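## Kapitel 7: Dunkle Oberflächen im Wohnraum

Bisher wurden Farben nach Ton, Helligkeit und Sättigung geordnet. Für helle Wände reicht diese Einteilung meist aus. Bei dunklen Flächen kommt der Oberflächencharakter hinzu, der in diesem Kapitel behandelt wird.
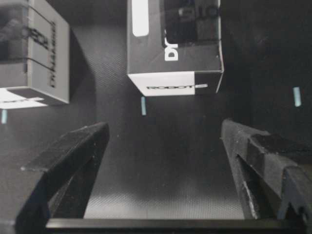
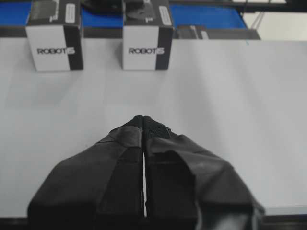
Eine dunkle Fläche wird im Raum vor allem über ihren Glanzgrad und ihre Struktur wahrgenommen. Zwei Anstriche aus demselben Farbtopf können verschieden aussehen, wenn der eine auf glatten Putz und der andere auf Raufaser aufgetragen wird. Im ersten Bild grenzt eine glänzend schwarze, fensterartige Fläche an eine dunkelgraue, und der Untergrund ist schwarz und fein strukturiert. In der glänzenden Fläche stehen schwache Spiegelungen. Im zweiten Bild ist das Schwarz der Umwicklung matt, und man erkennt sie an ihren Falten und übereinanderliegenden Schichten. Wer eine Wand, eine Tür oder ein Möbelstück dunkel gestalten will, muss deshalb neben dem Farbton immer auch den Glanzgrad festlegen.

### 7.1 Begriffe

**Stumpfmatt** heißt eine Oberfläche, die einfallendes Licht fast gleichmäßig in alle Richtungen streut. Spiegelbilder entstehen auf ihr nicht. Kleine Unebenheiten des Untergrunds bleiben aus den meisten Blickwinkeln verborgen, dafür sind Griffspuren schwer zu entfernen.

**Seidenmatt** liegt dazwischen. Die Oberfläche zeigt bei flachem Blickwinkel einen leichten Schimmer. Für Türen und Fußleisten ist dieser Glanzgrad in der Wohnungsausstattung am weitesten verbreitet.

**Glänzend** nennt man Oberflächen, auf denen sich Lampen und Fenster abzeichnen. Jede Welle im Untergrund wird sichtbar, bei dunklen Tönen stärker als bei hellen. Der Arbeitsaufwand für das Spachteln und Schleifen steigt entsprechend.

### 7.2 Einstiegsbeispiel: Wohnzimmer Eberhard

Vinzenz Eberhard möchte in seinem Wohnzimmer von 29 Quadratmetern die Stirnwand anthrazit streichen. Das Zimmer hat ein Fenster nach Norden. Der Boden besteht aus geölter Eiche der Serie Floswood, die übrigen Wände sind gebrochen weiß. Als Deckenleuchte ist ein Modell mit 1.650 Lumen vorhanden.

Der Raumausstatter Tanvir Siddiqui legt drei Musterplatten an, jede im gleichen Farbton aus der Reihe Storkley, einmal stumpfmatt, einmal seidenmatt und einmal glänzend. Die Platten werden an der Wand befestigt und morgens, am frühen Nachmittag und bei eingeschalteter Leuchte betrachtet. Am Vormittag wirkt die stumpfmatte Platte am hellsten. Bei Lampenlicht kehrt sich der Eindruck zum Teil um: Die glänzende Platte zeigt einen Lichtfleck und erscheint daneben fast schwarz.

Eberhard entscheidet sich für stumpfmatt. Die Kosten für Material und Arbeit einschließlich einer zweiten Leuchte schätzt Siddiqui auf rund 2.000 Euro. Auf die glänzende Ausführung verzichtet er auch wegen des alten Putzes, der vollflächig gespachtelt werden müsste.

### 7.3 Vorgehen bei der Bemusterung

Musterplatten sollen mindestens die Größe eines A3-Blattes haben. Kleinere Muster werden vom Weiß der umgebenden Wand überstrahlt und wirken dunkler als die spätere Fläche. Die Platten hängen senkrecht an der vorgesehenen Stelle, in Augenhöhe. Waagerecht auf dem Tisch liegende Muster führen zu Fehlurteilen über den Glanz.

Notiert werden Tageszeit, Wetter, eingeschaltete Leuchten und der Standort des Betrachters. Ein Vordruck dafür steht am Ende des Kapitels. Die Abschnitte 7.4 und 7.5 behandeln den Untergrund und die Reinigung, Abschnitt 7.6 die Kombination dunkler Wände mit Textilien.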